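# Two Hands, One Kettle

*A shared workshop in Paiva builds its own grippers and finds out how much work goes into a cup of tea*

29 June 2022

The Garard workshop started as a place to fix bicycles and radios. It still has the bench for that. Over the last two years, though, a growing share of its members have come in to work on one project, which they call Nelodier: a pair of hand-held grippers that a person can use to show a robot how to do a household job.

The members had built an arm first. It could pick up a block and put it down again, and it took most of a winter to get that far. Each new motion had to be typed in as a list of positions, then corrected, then corrected again. By January they had decided to put the arm on a shelf and spend their time on the hands.

A Nelodier gripper is a shell, two padded fingers, and a cube printed with square black-and-white markers. The person holds it and does the job the way they would with bare hands. Cameras pick up the markers, and software works out where the gripper was and how it was turned.

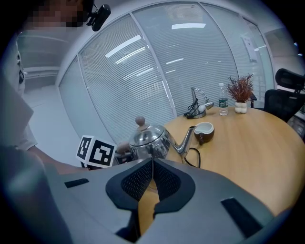 The fingers took the longest. The first pads were smooth and let go of anything with a polished surface. The group went through 13 versions before settling on the one they use now, and most of the rejects are in a coffee can by the door. The shape changed less than the covering did. A narrow V works for knobs, handles and cup rims, and nobody saw a need to make it more complicated.

The shell was redrawn 4 times, mainly to move weight back toward the wrist. The early ones felt fine for a minute or so. After a full session people were setting them down between tries and shaking out their arms.

Tea was chosen as the test job for practical reasons. It needs both hands, the objects are cheap, and everyone already knows how it goes. A kettle with a gooseneck spout also asks for some care. The tip has to end up over the cup, and a small turn at the handle moves it a long way.

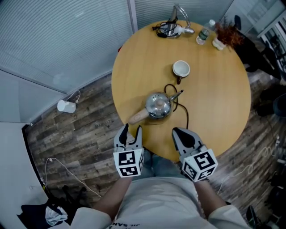 *Reading time: 4 minutes*

Sessions run on a round table, which the members prefer to the workbench. A person can sit or stand anywhere along the edge, and the objects can be shifted between tries without anyone having to change sides. The power cord stays on the table. Some members wanted it taped down, but a cord is part of most kitchens, and the software should learn to work near one.

The markers have caused their own share of trouble. A cube that is turned too far, or hidden behind a forearm, drops out of the data. People learn to keep their elbows low. Glare was a problem with the first set, which was printed on glossy stock, and the group has used matte paper ever since.

None of the parts are hard to find. The shells are printed at the workshop, and the small hardware comes from Duresa, a surplus store across the river that sells screws by weight. The plans are kept in a binder as well as online. The binder is the better copy, as it has the pencil notes. 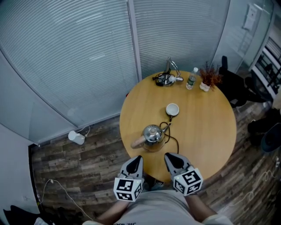

*The round table with both Nelodier grippers in hand and the kettle and cup set out.*

The arm is due to come off the shelf this fall. The plan is to fit it with the same fingers the members hold, so that what it has learned from them carries over with as little guesswork as possible. A second arm would be needed for the whole job, and the workshop has the motors for it but not the frame.

Until then the work is mostly repetition. A member takes the grippers, runs through the job, puts the kettle and cup back in a new spot and goes again. Anyone with a Garard key can sign up for a session on the sheet next to the drill press -- short ones are best for a first try.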